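We bought two of the Goter hand-held grippers for the shop in Costa, mostly so we could try out sorting jobs before putting real money into an arm. I'd set aside 90 dollars for spare pads and I'm so glad I did — foam is the part you'll be shopping for again!

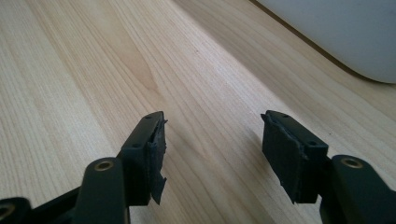
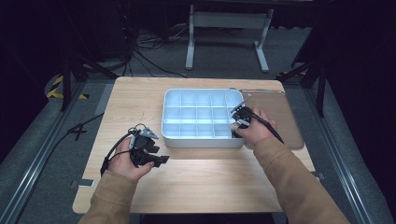 The Brurkavel pair was cheaper by 70 dollars, but the pads are glued for good, and I do like being able to buy a fresh set (11 dollars, plus shipping). If you're planning a budget, put the pads on their own line and leave a little for cables too. Four stars from me, and I'd order them again.

© Zaremton Reviews | Contact | Back to top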